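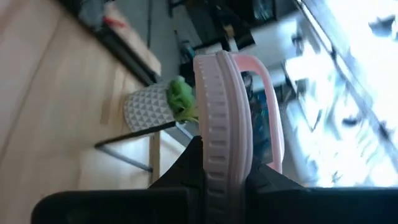

5장. 탁자와 주변 물건의 배치

이 장에서는 조립을 마친 Dilar 낮은 탁자를 실내에 놓고, 슬리퍼와 화분을 함께 정리하는 방법을 설명합니다. 조립이 끝나지 않았다면 4장으로 돌아가 다리 볼트의 조임 상태부터 확인하십시오.

5.1 탁자 놓기

1. 탁자를 놓을 바닥을 마른걸레로 닦습니다. 모래나 작은 돌이 남아 있으면 나무 바닥에 긁힌 자국이 생깁니다.
2. 다리 끝에 펠트 패드를 붙입니다. 패드는 나사와 같은 봉투에 들어 있습니다.
3. 탁자를 양손으로 들어 옮깁니다. 바닥에 대고 밀지 마십시오.
4. 상판 네 모서리를 차례로 가볍게 눌러 봅니다. 흔들리면 해당 다리의 높이 조절 나사를 시계 반대 방향으로 조금씩 돌립니다.
5. 벽이나 다른 가구와의 간격은 27cm 이상으로 둡니다.

주의: 상판에 앉거나 올라서지 마십시오. 신발을 신을 때 몸을 기대는 용도로도 쓸 수 없습니다.

5.2 슬리퍼 올려 두기

상판은 실내용 슬리퍼와 욕실용 슬리퍼를 올려 둘 수 있게 코팅되어 있습니다. 밖에서 신던 신발은 밑창을 닦은 뒤에 올리십시오.

1. 밑창의 홈에 낀 먼지를 솔로 털어 냅니다. 홈이 깊은 두꺼운 밑창은 미지근한 물로 헹구고 완전히 말립니다.
2. 한 켤레를 나란히 붙여 놓습니다. 앞코는 같은 쪽을 향하게 합니다.
3. 상판 가장자리 밖으로 밑창이 나오지 않게 안쪽으로 들여놓습니다.
4. 다음 켤레는 앞 켤레와 손가락 하나 간격을 두고 놓습니다. 서로 포개지 마십시오.

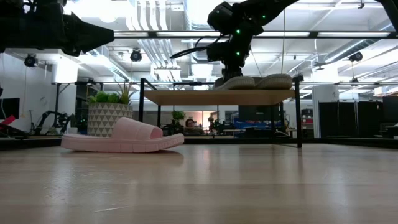 한 짝씩 옮길 때는 발등 끈보다 밑창 옆면을 잡는 편이 안정적입니다. 끈이 넓은 제품은 끈 안쪽에 손을 넣어 들어도 됩니다. 바닥에 놓인 짝은 마지막에 올리고, 올리기 전에 좌우가 맞는지 확인하십시오.

참고: 색이 진한 고무나 EVA 밑창을 오랫동안 같은 자리에 두면 상판에 색이 옮을 수 있습니다. 7일에 한 번은 위치를 바꾸고 그 자리를 닦으십시오. 이미 옮은 색은 중성세제를 묻힌 천으로 여러 번 문지릅니다. 아세톤과 시너는 사용할 수 없습니다.

5.3 화분 두기

1. 화분은 탁자 옆 바닥에 둡니다. 상판에 올릴 때는 물받침을 반드시 함께 쓰십시오.
2. 잎이 길게 뻗는 식물은 잎 끝이 슬리퍼를 놓는 자리에 닿지 않도록 화분을 돌려 놓습니다.
3. 물은 화분을 싱크대나 욕실로 옮겨서 주고, 물이 다 빠진 다음 제자리로 가져옵니다.
4. 무늬가 도드라진 화분은 틈에 먼지가 쌓이므로 부드러운 칫솔로 닦습니다.

주의: 바닥에 물이 떨어졌을 때는 바로 닦으십시오. 광택이 있는 나무 바닥은 물기가 있으면 매우 미끄럽습니다. 젖은 슬리퍼를 화분 바로 옆 바닥에 세워 두고 말리는 것도 피하십시오.

5.4 청소와 점검

상판은 물기를 꼭 짠 천으로 결을 따라 닦고, 검은색 프레임은 마른 천으로 닦습니다. 프레임에 흠이 생겨 도장이 벗겨졌다면 보수용 펜을 얇게 2회 바르고, 한 번 바를 때마다 충분히 말립니다.

볼트는 설치하고 한 달 뒤에 다시 조입니다. 그 뒤로는 계절이 바뀔 때 점검하면 됩니다. 바닥 난방을 쓰는 집에서는 난방을 끄는 5월 무렵에 한 번 더 확인하십시오. 상판이 휘었거나 다리 용접부에 금이 보이면 사용을 멈추고 구입처에 연락하십시오.

펠트 패드와 보수용 펜은 Flostside 부품 창구에서 따로 주문할 수 있습니다. 주문할 때는 탁자 밑면 스티커에 적힌 모델명을 알려 주십시오.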